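Reslow Wall Storage – Set-up Guide
Section 3: Hanging the rack, the side basket and sorting the bins

Read the whole section once before drilling. Takes an evening if the wall is sound, longer if it isn't.

Before you start

You need: drill, level, pencil, screws from bag B, wall plugs to suit your wall (not supplied – walls differ too much). Rail length is 660 mm. Measure the wall anyway.

CAUTION: Check for pipes and wires behind the wall. Do not drill straight above or below a socket.

1. Hold the rail against the wall at a height you can reach without a stool. Mark the two end holes. Check level. Check again after marking, pencils slip.

2. Drill, plug, screw. Leave the screws a half turn loose untill both ends are in. Then tighten.

3. Sort your cables and small stuff before anything goes on the wall. Floor baskets are fine for this. Tie each cable on its own, loose loop, no tight knots.

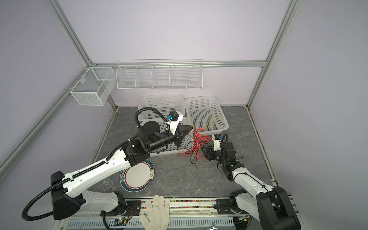

4. Hook the rack onto the rail, back edge first. Push down until it stops. If it rocks, the rail is not level – go back to step 1.

5. Fit the side basket on the next wall, close to the corner. Leave a hand's width so you can lift it off for cleaning.

Note: the Vida rack uses the older hooks. They do not fit this rail. Do not bend them to fit.

6. Pull down on the rack with both hands, firmly. No movement? Good. Any creak or dust from the plugs, take it down and use longer plugs.

Loading

Light things in the rack, heavy things in baskets on the floor. Max load for the rack is 11 lb spread evenly, so one heavy item at the end is not OK. Wire racks want flat, narrow items: envelopes, notebooks, chargers. Small loose parts go in a mesh basket or they fall thru.

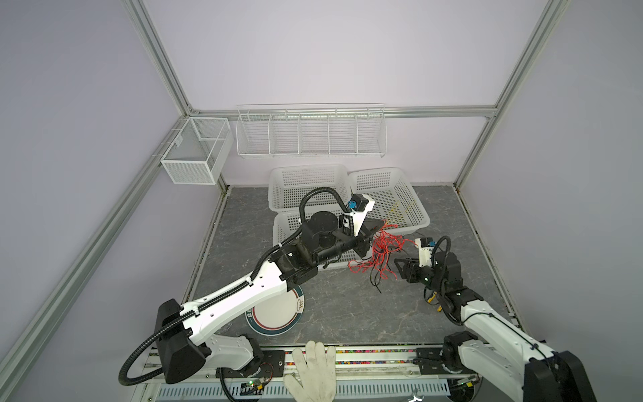
Hajnalka Fodor: I'd put labels on before loading, the guide leaves it too late. Did mine after and had to empty everything again. Also the bag B screws were too short for my plaster wall, bought longer ones.

Reply from Dolano support: Fair point on the labels, will move it up in the next print. Longer screws are fine, same head size please – a bigger head stops the rack from seating.

Care

7. Wipe wire parts with a damp cloth, then dry. No bleach, no scouring pads. Plastic baskets can be rinsed in warm water. Not the dishwasher, they warp.

8. Retighten rail screws after 3 months, then once a year. 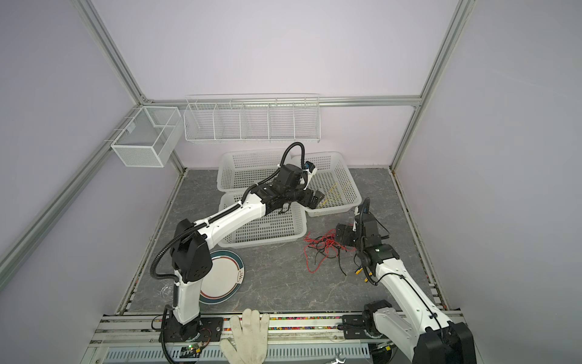 9. Moving house? Unload everything, lift the rack up and off, then unscrew the rail. Keep screws in a bag taped to the rail. New plugs for the new wall, old ones won't grip.

Missing a part: write to Dolano, Brelcombe, with the number printed on the bag. Spare hooks ship in packs of two.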